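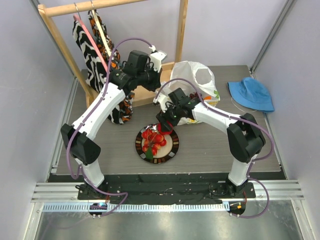 **Who does Zamero sell to?**

Restaurants, hotels, caterers, school kitchens and anyone else who needs tableware and serving pieces by the case. You don't need a business license to open an account, and home customers pay the same prices as everyone else.

## About Zamero

Zamero is a tableware and kitchen supply dealer in Ukville. We opened 14 years ago as a counter at the back of a restaurant equipment repair shop, selling replacement plates to cooks who had come in to get a slicer fixed. The repair shop closed. The plate business kept going, and we took over the lease.

Today the catalog lists 3,702 items. Most of it is dinnerware, flatware, glassware and display pieces for buffets, along with the storage racks and dish crates that go with them. We don't carry ovens, refrigeration or anything that needs a gas line. If you call about those we'll give you the number of a dealer who does.

## Where we are

The main warehouse and showroom are on the east side of Ukville, next to the freight yard. Customer parking is on the loading dock side. A second, smaller warehouse in Driddale holds glassware and overflow stock. There is no showroom at Driddale, but you can pick up orders there if you arrange it when you order.

The Ukville showroom opens at 8 a.m. on weekdays. Tuesday is our main receiving day, and the front lot gets crowded with trucks until noon.

## Our own line

Ngubane is our house brand. It covers melamine plates, bowls and platters in 139 shapes and sizes, in white, black and sand. We started it after two suppliers dropped patterns that our customers were still using - a restaurant with half its plates discontinued usually has to replace the other half too. Once a Ngubane pattern goes in the catalog, we keep it available for at least 5 years. If we plan to drop one, customers who have bought it get a letter first and can place a last order at the regular price.

Ngubane melamine is fine in a commercial dishwasher. It should not go in a microwave or under a heat lamp.

## Ordering

- Full cases ship from stock. Open-case quantities are available on most dinnerware for a small handling charge, shown on the product page.
- Samples are one per pattern, and the cost comes off your first case.
- Breakage in shipping has to be reported within 14 days. Keep the carton.
- Custom logos are available on Ngubane plates and on some glassware. Proofs are free, and nothing is printed until you sign one.

## Who runs it

Bongani Modise is the owner and general manager. He worked in hotel purchasing before starting Zamero and still does most of the buying. Questions about large orders or new restaurant openings go to him directly. Everything else goes to the order desk, which answers the phone until 5 p.m.

The printed catalog comes out every June. Ask the order desk for a copy, or pick one up at the showroom counter.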